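# Keeping Lab Machines Up to Date: Term Project Report

20 July 2024

Our group looked at how software updates reach the shared computers in the Mumesness building. The lab has 40 desktops, all running the same version of Windows, and we were given read access to the update logs from March onward.

We wrote a small script called Portela that reads each log and lists the updates a machine is missing. The first version was slow and stopped whenever a log had a blank line in it. The second version skips those lines and writes them to a separate file.
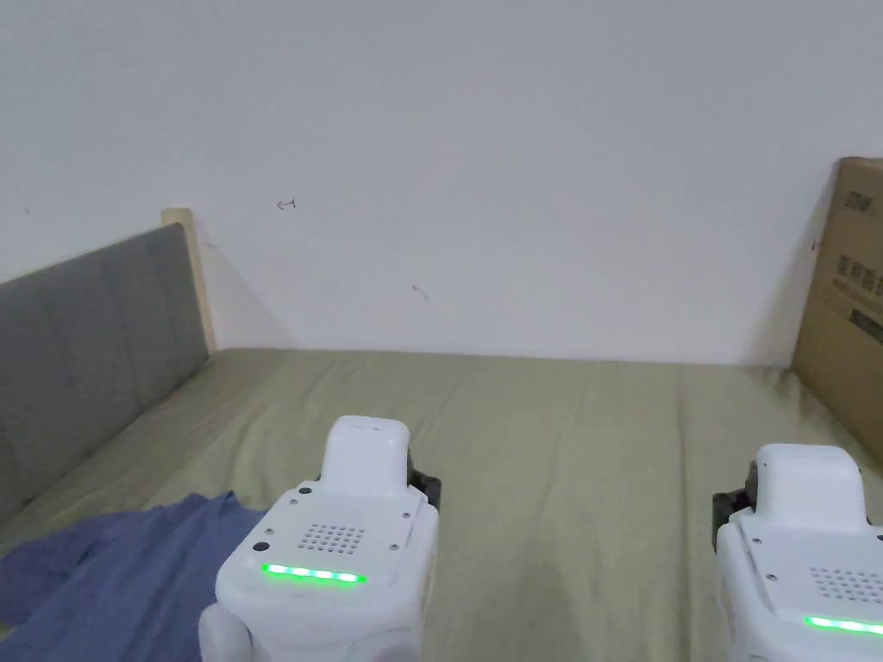 Page 8

The script found nearly 500 missing updates in total. Most were for the office programs and the PDF reader. 20 of the desktops had not restarted since their last update was downloaded, so it was never installed. Students tend to leave these machines on overnight with work open, and the restart prompt gets closed.

We tested two fixes. On the Gastell row we set a forced restart at 4 a.m. On the Jakberg row we only made the prompt larger. The forced restart cleared the backlog in eight days. The larger prompt made little difference.

We did not test laptops, and we could not see updates for drivers. The script still needs a way to handle machines that have been renamed, which now show up twice in the output.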